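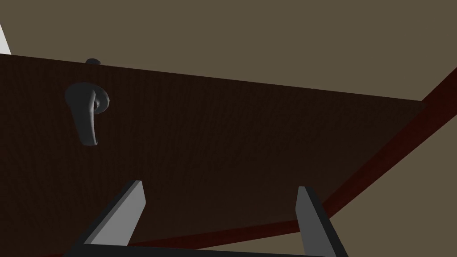 About Lamgate

We teach robot arms to open doors. Push doors, pull doors, doors with lever handles, doors that stick, doors hung by somebody in a hurry. It sounds like a small thing to build a company on, and we love it more every year, because a door is the first thing that stops a robot getting anywhere useful and there are so many ways to get it wrong.

Lamgate started when Tullio Zuccaro and Ubaldo Serra were sharing a bench in a rented unit and arguing about wrist angles. Tullio came from elevator maintenance and had a long memory for bad hinges. Ubaldo wrote physics code and thought hinges were easy. They're still arguing, only now there are 13 of us and we all get to join in.

Most of our work happens in simulation. Our simulator is called Trudano, and it holds rooms, walls, doors, handles and the arm with its two-finger gripper. We practice there first, then move to the real arm in the shop. If you visit, you'll probably see a lot of brown door on a lot of screens.

The handle that broke

People who find this page have often heard about the Sorrentino door, so let's tell it properly. It changed how we do everything.

Sorrentino was our first outside project, a residential care building that wanted an arm on a mobile base to let itself through interior doors on its night supply run. We had trained on lever handles for months. In Trudano the arm was wonderful! It came in low, opened its fingers, took the lever, turned it and drew the door back, and it did this in 3000 runs with hardly a miss. We were thrilled, and a bit smug.

On the first morning at the real door, the arm took the lever, turned it down to the stop, and kept turning. The lever bent, the rosette came partly off the wood, and the door stayed shut. Tullio hit the emergency stop. No residents were on the hallway, no one on our side was hurt, and the only casualty was a handle — but we knew perfectly well that a hand could have been on the other side of that door, or resting on the lever from the inside. We packed up the arm that same hour and didn't bring it back until we understood what had happened.

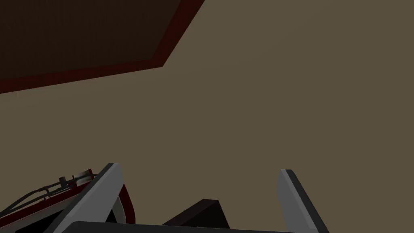
It took us three weeks to find it, and there were two faults, each hiding the other.

The first was in the simulator. Our simulated lever had a limit on how far it could turn, but the limit was soft, like pressing into a firm pillow. When the arm pushed past it, the lever gave a little, the latch counted as released, and the run was scored as a success. So the arm had learned that leaning hard on the handle was a fine way to open a door. We had been grading it on whether the door moved and had never once looked at how hard it was pushing.

The second was in our own force guard on the real arm. We had one, and we were proud of it. It was set to trip at 60 newtons, measured at the wrist, and it was averaging its readings over too long a window. A quick shove came and went before the average caught up. Ubaldo found this late one evening by plotting the raw readings next to the averaged ones, and he called Tullio, who was already asleep and came in anyway.

What we changed

The lever in Trudano now has a hard stop, and any run that pushes into it fails, even if the door swings open beautifully afterward. Our success rate fell off a cliff the week we switched that on. It was a miserable chart and we printed it out and put it by the coffee machine, where it still hangs.

The force guard on the arm now trips at 50 newtons and reads the raw signal. It lives on its own small board, separate from the motion software, so a mistake in one can't quietly switch off the other. We call the board and the little program on it Jollumik (Ubaldo's niece named it, and we have given up looking for the meaning). It has one job, and when it trips, a person has to walk over and reset it by hand. There's no remote reset. We get asked for one fairly often and the answer is still no.

We also started making our simulated doors worse. Heavier swing, stiffer springs, a latch that drags, a handle mounted a touch crooked, a door that is locked and simply isn't going to open. That last one had never occurred to us, and it's now our favorite test of all. An arm that meets a locked door should try gently, let go, back away and ask for help.
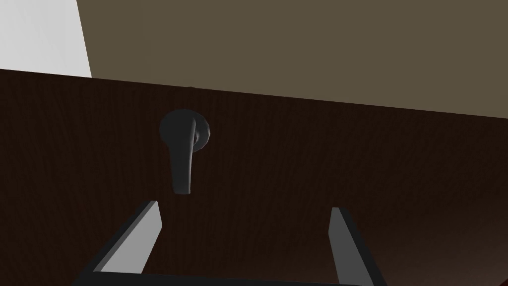 Going back to Sorrentino was a happy day. We replaced the handle ourselves, ran the whole set of checks with the hallway closed, and on January 5, 2018 the arm went through the door on its first try. Then we locked it and tried again. The arm turned the lever, felt the stop, released it and waited. We cheered louder for the second one.

How we work now

Every fault gets written up within a day by whoever saw it first, in plain words, and it goes to the customer as well as to the rest of us. New hires read the Sorrentino report before they touch the arm. Anyone in the building can stop a test, and no one has to explain why until afterward. On Fridays we eat lunch together and replay the week's worst run on the big monitor, which is a lot more fun than it sounds, particularly when it's one of Tullio's.

Come and see us

We like visitors, and we like strange doors even more. If you have a handle that defeats people, never mind robots, send us the make and a few measurements and we'll try to build it in Trudano. We're also glad to share the Sorrentino report with other teams working on arms around people, including the embarrassing chart. Write to the shop and ask for either Tullio or Ubaldo. Whichever one answers will tell you the other one got the hinges wrong.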